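Wool Blankets, Cold Water and My Aunt's Opinions

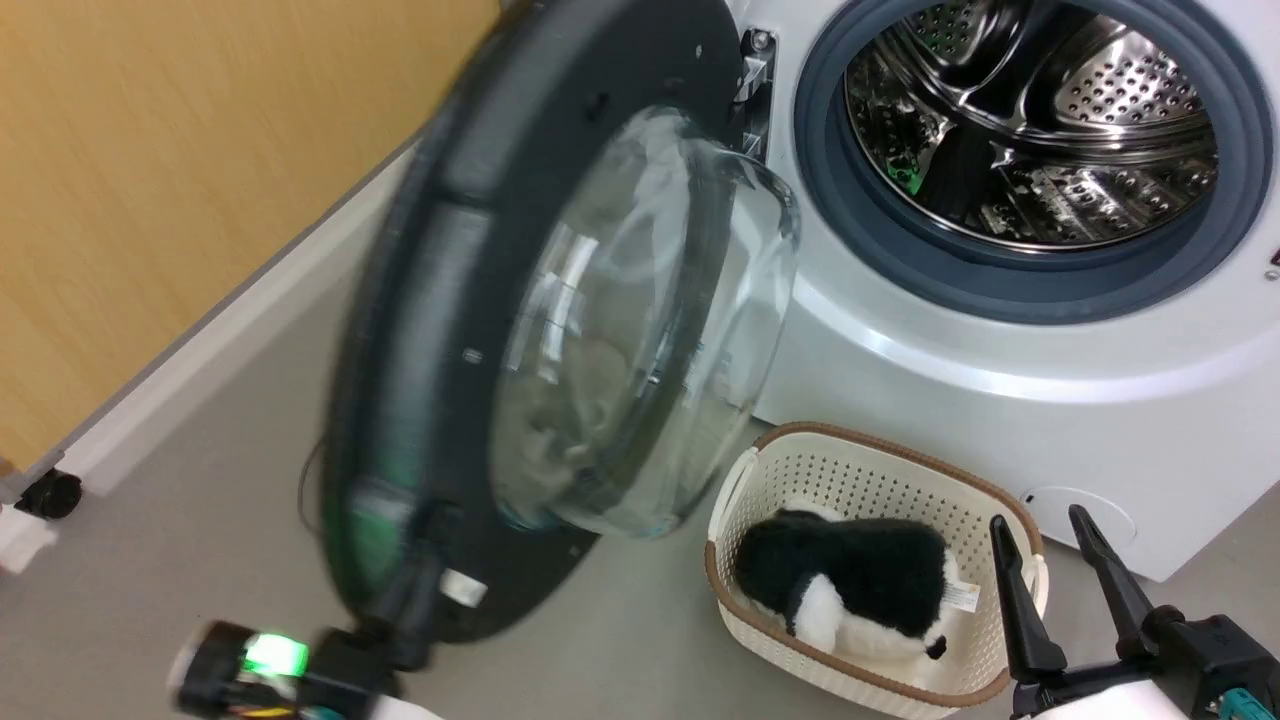 Can you wash an old wool blanket at home?

Most of them wash just fine at home, so long as the water stays cold, the soap is mild and you dry the thing flat.

I've wanted to write about blankets for ages, and now that the evenings are cooling off up here in Hisdale it seems like the right time. I have a cedar chest at the foot of the bed, and every fall I pull everything out, lay it over the porch rail and decide what gets washed, what gets mended and what goes back in for another year. It takes me most of a day, partly because I stop to look at everything and partly because I make a lot of tea.

The blanket that started it all came from my aunt, Beverley Cosgrove. It's a heavy cream one with two blue stripes, 64 inches wide, and she bought it at the old mill store in Multmont the year she got married. She used it on beds, on picnics, in the back of the station wagon and once (she still brings this up) to wrap a calf. When she gave it to me she also gave me a talk that lasted through lunch and into the dishes. Cold water. Never wring. Never, ever hang it by the corners.

I didn't listen, of course. The first wool blanket I washed by myself was a green plaid from a yard sale, and I put it through on warm with regular detergent because I was in a hurry and my in-laws were coming. It came out thick as a doormat and small enough for a crib. I cut it up for potholders and I still use those potholders, so I suppose I got my money's worth!

These days I do it like this. Shake it outside first, really shake it, and go over any spots with a damp cloth. Then cold water, the wool cycle if your washer has one, the slowest spin it offers, and 2 capfuls of wool soap. If there's no wool cycle I'd go with the bathtub. Let it soak, press it down with your hands a few times, drain, and rinse until the water runs clear. Your back will complain a little.

For drying I roll it up in big towels and lean on the roll, then spread it over a sheet on the porch floor, out of the sun. It can take two days if the weather is damp. My neighbor Manouchehr Asadi lets me borrow his folding rack for the smaller throws, and he's usually good for a chat and some pistachios while I'm setting it up.

As for moths, I've tried cedar balls, lavender bags and plain old paying attention, and I think the last one does the most good. Moths like wool that's been worn and put away dirty, so I wash before storing and open the chest again at midwinter – it smells wonderful when I do, which is half the reason.

In October I'm hoping to get to the mending, mostly the satin binding on Aunt Beverley's, which has been coming loose at one end since spring. If anyone knows where to find wide binding in a decent cream, please leave me a note.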